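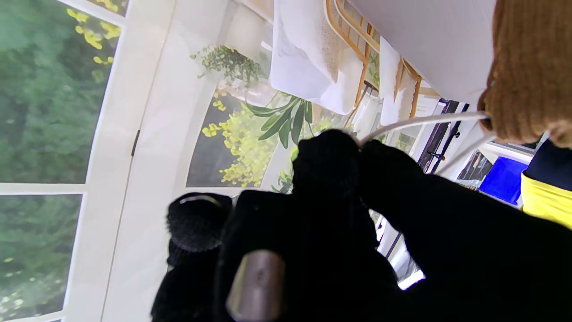
Unit 5: Habits of Attention

Welcome back! Last unit we looked at how a belief gets started. Now we get to my favorite part of the whole course, the question of why a belief sticks around long after we've stopped agreeing with it.

Start with the word "notice." Sivaprasad Palaniappan uses it in a very plain way in the reader (the Bandara essays, the second one). To notice a thought is to catch it while it's still a sentence in your head, before you've acted on it. You're sitting at your desk, a message goes unanswered, and the sentence is "she's annoyed with me." Most of us skip right past the sentence and go straight to feeling bad. Slow down and you can hear the words!

Terms for this unit

Running thought – a sentence you repeat so often you no longer hear it.
Borrowed rule – a "should" you took from a parent, teacher or friend and never checked.
Undent – Palaniappan's name for letting a thought go back to its old shape after you've pressed on it. Odd word, I know, but it grows on you.

Please don't mix up running thoughts and borrowed rules on the worksheet. A running thought is usually about you ("I'm bad with names"). A borrowed rule is about how everyone ought to behave ("guests should never arrive empty-handed"). They can overlap, and when they do, write down both.

In class we'll do the listening exercise in pairs. One person talks for 5 minutes about a small decision from the past week – what to cook, whether to call back – and the other writes down every "should," "always" and "never." Then swap. People laugh a lot during this one, and I love it, so don't worry about being serious.
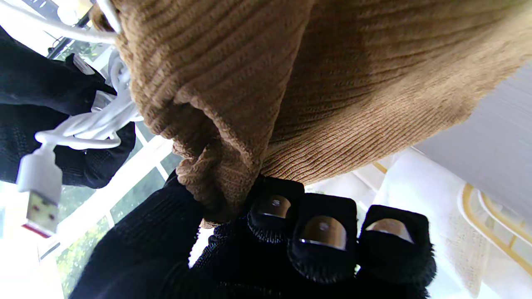
HOMEWORK AND READING

Read the Fostero chapter on doubt, first half only. The July group read all of it and we ran out of time to talk.

Keep your thought log going. Total length should be 500 words by the end of the unit, and 200 of those should deal with one single borrowed rule. Pick one that annoys you! Where did you first hear it? Who benefits when you follow it? What happens in your body when you picture breaking it?

If you're taking the course for a certificate, Anika Ruiz-Ortega needs your reflection paper as well (900 words, any format). Leave it in the Lelance room or send it to her by 2024-12-25.

Optional: try one evening with no "should" spoken out loud. Harder than it sounds, and wonderful fun with a family at the table.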